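Court bag on test: the Pekance six-racket
Lavanya Fernandes lugs one round the club circuit for a season
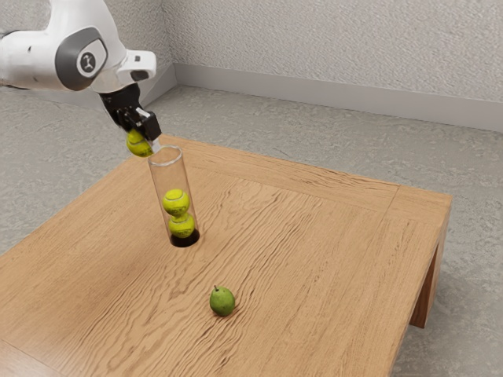
Issue 80, page 4

Bought this in June after the zip went on my old Menent. Nine years that bag lasted so no complaints there, but when a zip goes it goes, and I wasn't paying a repair shop more than the thing was worth. Wanted something that would take a couple of rackets, shoes, a towel, lunch, a tube or two of balls and a jumper. Not a lot to ask. Have you looked at tennis bags lately though? Half of them are built for people with a coach and a driver.

Anyway. Pekance six-racket, the navy one. They do a black too and a sort of salmon. Went for navy as it hides muck.

First impressions good. Bit stiff out of the bag it came in, smelled of new trainers for a week. Straps are wide and properly padded, which my shoulder was glad of by the second match. You can wear it as a rucksack or use the side handle, and the handle is in the right place so it doesn't tip nose down when you pick it up. Sounds minor. The Wallix I borrowed for the spring league tipped every single time and emptied my water bottle down my leg twice.

Six rackets is optimistic. I got four in without forcing it, and then the zip on that side was working hard. I only carry two so not bothered, but if you really do travel with six then try before you buy. The other main pocket is where everything else goes and it's deep. Too deep maybe, keys vanish. There's a small clip for keys inside the top pocket which I found about a month in. My own fault, it's on the label.

Balls. A standard tube goes in the end pocket upright, two tubes if you take the bottle out. The old Menent had them lying flat along the bottom so you had to unpack the lot to reach them, drove me mad. Much better this way. I keep my tubes and put the old balls back in for practice, and being able to just reach down and grab one without looking is worth a good bit of the price to me.

Shoe pocket. Right. This is the weak spot. It's a seperate compartment at the bottom with two little mesh vents, good idea, but it opens inwards, so once shoes are in they push up into the main pocket and you lose a third of your space. I'm a size 6 and it was still a squeeze. My doubles partner is a ten and a half and his wouldn't go in at all without a knee on them. After clay the grit gets in the seam and stays there. I've had a toothbrush at it. Still crunchy.

Rain – better than expected. Walked back from the far courts in a real downpour, twenty minutes, and the rackets were dry. Towel slightly damp along the zip. The base is a rubbery stuff that wipes down, and you can put it on wet grass without thinking about it. No rain cover supplied, the Chacko one has a cover that folds into a pocket, but the Chacko is also a good deal heavier and I never once used the cover when I had a loan of it.

The lining that's meant to keep rackets cool – no idea. It's shiny. Left it in the car one hot afternoon and everything in there was hot, car, bag, banana. Strings felt the same as usual the next morning. I wouldn't leave a racket in a car on the strength of it.

Wear so far. One loose thread on the left strap, snipped it, hasn't run. Logo has started to peel at the corner. Zips all fine and they're chunky ones with proper pulls you can work with cold hands, which matters if you play through the winter like we do. The little feet on the base have scuffed but that's what they're for. Ask me again in a couple of years about the stitching round the handle, I've got my eye on it.

It does stand up by itself, nearly. Fully packed yes, half packed it leans and then slides off the bench with great dignity. Fits in the boot of a small hatchback longways. Doesn't fit the lockers at our place, but then nothing does, they were put in when people played with wood.

Ordering was easy enough. Came in three days, no plastic to speak of. I did ring to ask about a longer chest strap and a nice man took my details and said he'd call back. Hasn't yet. If you want to chase the same thing the part is 3688 in their spares list, and it's the same strap on the smaller bag apparantly.

Would I buy it again? Yes I think so, if the shoe pocket doesn't matter to you. If it does, go for the Wallix and keep your bottle somewhere else. The Chacko's for people who want everything in its own little slot and have strong backs. Menent still make a version of my old one but the new zips look thinner to me and I don't trust them.

Good: straps, ball pocket, zips, stays dry
Not good: shoe pocket, key-eating depth, peeling logo
Would suit: club players, two or three rackets, small to middling feet

Grips and overgrips next issue. If anyone has a tacky one that survives August please send me the name, I'm getting through them like tissues.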